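Knurled or smooth fingers for glass tubes?

lostton_lab
Our department is comparing the Odska gripper with the Nandale model for tube handling. After 40 picks each, we favor the knurled Odska fingers.

bench3492
We respectfully disagree. Knurling marks acrylic racks. Please state the closing force.

lostton_lab
Force was held at 30 percent for both. The wrist view with the Odska fingers open is attached.
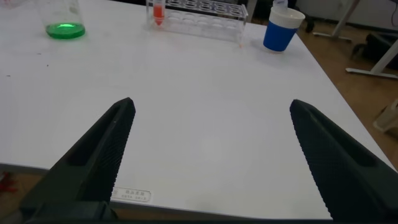
1 min read

The rack and beaker stand at the far side, well beyond the fingertips.

bench3492
Noted. We still recommend smooth pads.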